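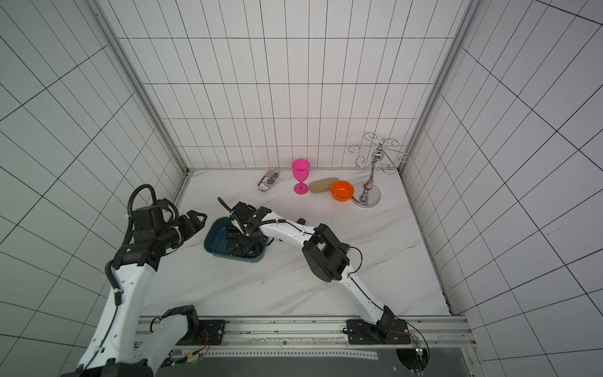
Subject: Re: [ferment-list] Rye starter gone quiet

Yolanda Strickland wrote:

> My rye starter did great all winter and then in March it just stopped. It smells fine, a little like apples, but it barely moves between feedings. I feed it once a day, same flour, same jar. I moved it off the top of the fridge when we painted the kitchen and never put it back. Should I toss it and start over? I have a bag of Tejada whole rye I haven't opened yet.
>
> Also, does anyone still have the Himent loaf recipe that went around?

Yolanda, please don't toss it! An apple smell is a good sign in my book, and a slow starter is so much easier to wake up than a new one is to build. Mine has gone flat on me more times than I can remember and it always came back.

My first guess is the move. The top of a fridge is a lovely warm spot, and a counter near a window in March can be downright chilly at night. Try putting it back where it was before you change anything else. If you change the flour and the spot and the schedule all in one go, you'll never know which one did it (ask me how I know).

If it's still sleepy after a couple of days, this is what I do:

- Keep 8 grams of the old starter and put the rest in pancakes.
- Add 40 grams of whole rye and 40 grams of lukewarm water.
- Stir it hard, scrape down the sides, put the lid on loosely.
- Feed again when it domes, even if that's a day and a half later.
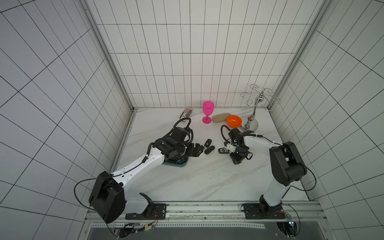 That second feeding is the one people rush. Wait for the dome! Feeding a slow starter too early just thins it out, and then it looks even more dead than before. Rye won't climb the jar the way white flour does, so look for cracks across the top and a spongy look through the glass.

And yes, open the Tejada! I love that flour — it's coarse and a bit sweet, and it drinks up a lot of water, so expect a stiff paste the first time.

I do have the Himent loaf, written on the back of an old Trutero seed catalog. The full batch takes 562 grams of starter, which sounds wild until you see that the dough comes out at 2000 grams and fills two big pans. Halve it if your oven is small. I'll type up the whole thing tonight, with my notes on the caraway, because I think the original has far too much.

Did anybody else on here try the Jindberg method with the overnight soaker? I baked one last month and the crumb was so moist and dark that I ate the heel standing at the counter. I'd love to hear how long you let yours rest before cutting. I made it to the next morning, barely.

Happy baking,
Lilian Mwakalinga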